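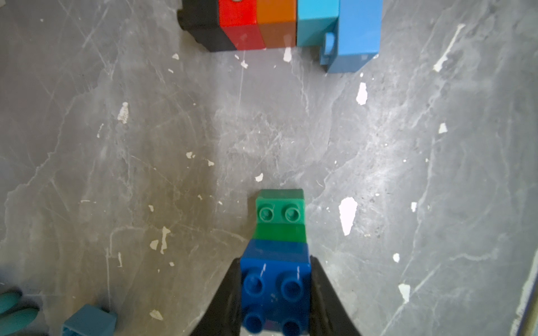
The great brick roundup

09/10/2018

I had exactly one plan for my morning off and it was to sit down with a library book. So of course I spent it on the floor of the play corner, sorting toy bricks by color, with my coffee going cold on the windowsill in the next room.

If you're new here, the play corner is the end of the house we redid in March, right after we moved to Kurnetow. It has the yellow wallpaper (more on that in a minute) and the gray marble-look floor, and it has more toys per square foot than any place I have ever lived. I love it. I also step on something in it pretty much every day.

The bricks are the worst for that. We got them secondhand from Laurier Vachon down the street, who wanted $60 for the whole lot and threw in the tub they came in. Then the lid of the tub cracked, and ever since then the bricks have gone wherever they felt like going. Under the couch, in the boot tray, inside my actual boots.

My big idea was to do it by color. I'd make a row on the floor, one brick of each color as a sort of label, and then pile everything else behind its label. I was very proud of this for as long as it took me to hit the blues. Is sky blue the same as light blue? Does it go with the royal blue? What about that very pale one that's almost green? I ended up texting my sister a long list of questions about blue and she wrote back "are you ok."

Anyway! While I was down there I figured I might as well do the corner properly, since that's where the stray stuff ends up.

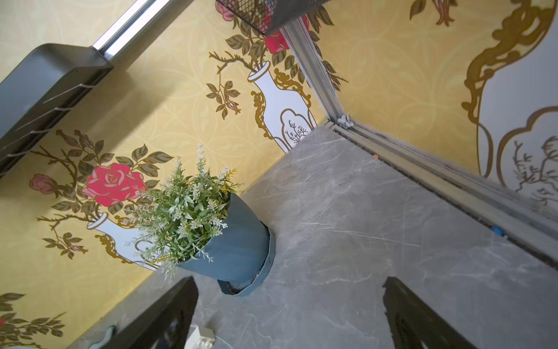
I've gotten so many messages about the wallpaper, and yes, it's the one from Mäkelä, and yes, it was too expensive. We spent $268 on it and I hung it myself with a borrowed table and a lot of muttering. Big fancy patterns are not forgiving when your walls aren't straight, and ours really, really aren't. I'd still pick it again. I like having roses all over the wall in the dead of winter, and the fake plant in the teal pot looks right at home against those printed vases, like it wandered out of the pattern and sat down. The track along the bottom of the wall is another story. I clean this room, I promise I do, but the groove in that thing is full of dust and there was a little blue something stuck down in it, plus a speck of orange. The vacuum nozzle is too wide. I've tried a butter knife and an old toothbrush, and what seems to work best is a damp cotton swab and a podcast.

The plant, by the way, was a gift from Veronika Stöckli, who has seen what I do to real ones. It lives on the floor because every time I put it up on something it gets knocked off. The pot is the soft kind that folds, so it slumps a bit at the bottom. I keep meaning to put something heavy inside to help it stand up straighter. Add that to the list.

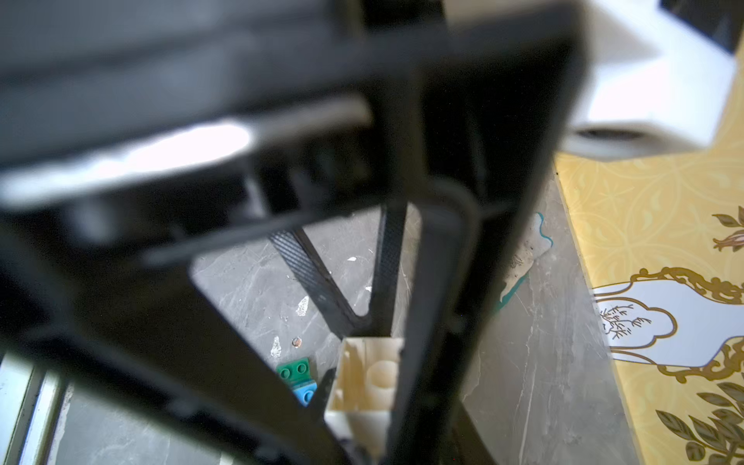

Sweeping before sorting would have been the smart order, and I did it the other way around. My sister does her floors first no matter what and I always thought that was fussy. Well, I take it back. There were little white bits all over the marble pattern, which hides them beautifully until you're on your hands and knees, and a crumpled piece of something white over by the yellow wall that I had walked right past. There was a small round brownish thing too, a bead or maybe the head of a screw, and I'd really like it to be a bead. I don't want to know what it's the screw from. And then the cream block, the hollow one with the tube inside! I have no idea which color pile that belongs to. It got its own spot next to the green and the light blue while I thought it over.

For storage I'm going with the stacking bins from Gekon, the shallow ones with no lids (no lids, no cracking). I ordered 2 to start with. My husband thinks we should go back to one giant tub and he may be right, but I've already made labels, so we're doing bins.

I'll post again once they get here. If you have a trick for cleaning out a skinny metal track, please leave it in the comments, I'm almost out of cotton swabs.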